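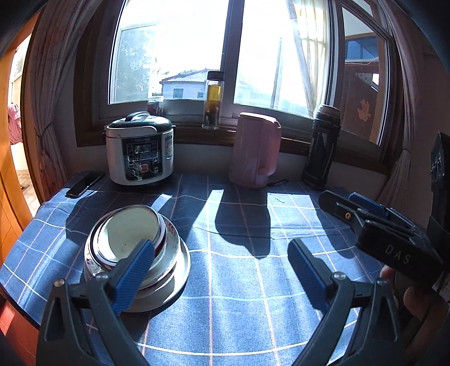 The window table at Drillen House, Clultolow, with an electric cooker, a kettle and a steel bowl on its plate.

SHARED KITCHEN REOPENS AT DRILLEN HOUSE

The Jernmont Housing Trust has reopened the shared kitchen at Drillen House, its residence on Tan Street in Clultolow, following a refit which began in March. The kitchen serves the 42 residents of the building, most of whom have rooms with a washbasin and a small refrigerator but no means of cooking.

The work covered the floor, the electrical circuits, the extraction and the storage. The long counter on the courtyard side has been removed and its place taken by covered tables set close to the windows, where residents can prepare food, cook with small electrical appliances and sit down to eat without carrying dishes along the corridor. The old dining room on the first floor, which was reached by a flight of eleven steps and was little used in the evenings, will become a laundry and drying room later in the year.

Wenceslao Varela, who manages Drillen House for the Trust, said that residents had asked for the change over a long period.

"The former kitchen was planned for one cook preparing one meal for the whole house," he said. "Our residents keep very different hours and cook very different food. Several work nights at the depot and have their main meal at seven in the morning. What they wanted was a table, a socket they could rely on and somewhere to leave a pan of rice while they went upstairs to change."

The Trust consulted residents by means of a short form left at the front desk and at two evening meetings. Of the forms returned, 19 placed daylight at the head of the list of improvements, above both a larger oven and a dishwasher. The blinds which formerly covered the lower half of the windows have been taken down and will not be replaced. Mr Varela acknowledged that the sun can be strong on the tables at certain times of day and said that a light curtain would be considered if residents requested one.

The two fixed hobs remain in use against the inner wall. The Trust has also relaxed its rule on personal appliances, which until now were not permitted outside residents' own rooms -- a rule which, in practice, led to a good deal of cooking in bedrooms. Electric cookers, rice cookers and kettles may now be kept in the kitchen once they have been tested. Each appliance is given a dated label on completion of the test, and testing is free of charge. Toasters and deep fryers are not included in the new arrangement. Residents are asked to switch off at the wall after use and to stand hot appliances towards the back of the table, clear of the edge.

The tablecloths are wipeable in the larger part of the room. Elsewhere residents have been content to bring their own, and the Trust has raised no objection provided that they are washed weekly.

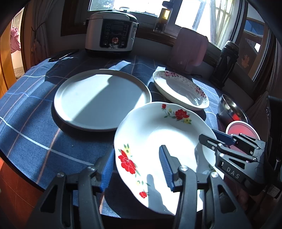 A good deal of attention has been given to crockery. The Trust's first intention was to buy a single set of plain white plates and bowls in a catering weight, and a sum of £842 was set aside in the budget for the purpose. At the second of the evening meetings residents argued that the house already had more than enough dishes, that many of these had been brought from home or left by previous residents, and that a uniform set would mean discarding good pieces. The order was accordingly withdrawn and the money transferred to shelving.

An inventory carried out before the builders arrived recorded 400 pieces in the cupboards, among them bowls and dishes with painted flowers, plain plates of several sizes, stainless steel bowls, and lidded containers of every description. Chipped and cracked items were removed. The remainder were washed, sorted by size and returned to open shelves at a height which can be reached from a seated position. Serving bowls are stored on the lowest shelf on account of their weight.

Residents who wish to keep a dish for their own use may do so in the numbered lockers beside the door. Anything on the open shelves is regarded as common property and should be washed, dried and put back by whoever has used it. The Trust has asked that lids be stored together with their containers, a request which appeared in no fewer than four of the written responses and which has now been added to the kitchen notice.

Food may be left to stand on the tables in covered dishes for up to two hours. Food left beyond that time will be moved to the refrigerator on the left of the door, labelled with the time, and disposed of after the following day. Raw meat and fish should be prepared at the steel worktop next to the sink and not on the tables. Separate boards are provided at the worktop and are marked accordingly.

The kitchen will be open from 5.30 a.m. until midnight. These hours are longer than before and have been set with shift workers in mind, although the Trust has undertaken to look at them again after the first three months. Residents of the two rooms immediately above the kitchen have been offered a move to the rear of the building should noise prove a difficulty; neither had taken up the offer when this item was prepared.

Cleaning of the floor, sinks and extraction hoods will continue to be carried out by the Trust's contractor each morning between 10 a.m. and 11 a.m. The tables remain in place during cleaning, and residents are requested to clear them of small items beforehand, telephones and chargers in particular. Items found after cleaning will be kept at the front desk.

Some work is outstanding. The second extraction hood is awaiting a replacement fan and will run at reduced speed until the part is fitted. A further pair of double sockets is to be installed under the window at the courtyard end, where cords at present have to run across the table from the nearest outlet. Residents are asked not to use extension leads in the meantime. The electrician is expected to need a single morning, and notice will be given on the board in the entrance hall.

The Trust has confirmed that the cost of the refit will not be added to room charges in the current year. A similar arrangement is under discussion for its smaller residence on the opposite side of Tan Street, where the kitchen is of the same age and the residents have asked to see the new room before giving their views. Visits for this purpose may be arranged with Mr Varela at the front desk of Drillen House between 2 p.m. and 4 p.m.

Residents wishing to have an appliance tested should leave it at the desk, clean and with its cord attached, together with their name and room number.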